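Drive carrier (computing)

A drive carrier, also called a caddy, sled or tray according to which shop one is arguing with, is a frame that holds a hard disk drive inside a computer case. It gives a bare drive something to slide on, something to be gripped by and, in many designs, a colour. Carriers are made for both common drive sizes, though the smaller drives tend to rattle in anything that claims to fit both.

Terminology

Manufacturers have never agreed on a name. Irka catalogues used "caddy" for the plastic kind and "sled" for the metal kind, then swapped them. Brumier called everything a cradle. Refurbishers in Australia mostly say caddy, and will understand sled if it is said slowly.

Construction

The usual plastic carrier has a pair of side rails and a tab or handle for the fingers. Short pegs on the rails sit in the drive's screw holes, so the rails have to be flexed apart a little to get the drive in. This is the tool-less part. Older metal carriers use four screws, of which three are generally present.

Colour is a matter of house style. Blue, green and purple have all been favoured for parts the owner is expected to touch, leaving grey for parts the owner will touch anyway.

Use in teaching

Carriers turn up early in most hardware courses, being cheap, hard to break and satisfying to click. Many training benches use a tower case laid on its side with a mock motherboard tray in place of a working board. A 3.5-inch drive in a blue carrier can then be handled alongside a processor, memory slots and an expansion card, with none of the anxiety that attaches to equipment somebody paid for.

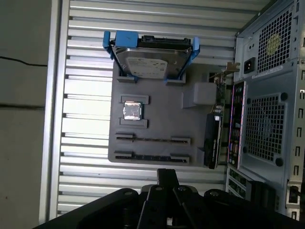

Ketsara Thepsuriya objects that practising on a mock tray teaches people to be rough, and that a student who has done 100 clean insertions on the bench will still try to force a real drive in backwards. Her remedy is to make beginners find the connector edge by touch before they are allowed near a bay. Ismael Rocha has replied that real drives get forced in backwards by experienced people too.

Compatibility

Carriers are rarely interchangeable, even within one maker's range. The Seixas 1385 carrier fits the Seixas 1385 case and resembles at least two others closely enough to be bought by mistake. Hurcombe, a parts dealer, lists more than 40 kinds, several described only as "blue, suits tower". Spares are commonly kept in a drawer, where they outlive the cases they came from.

See also

Drive bay
Expansion slot cover
Mounting screw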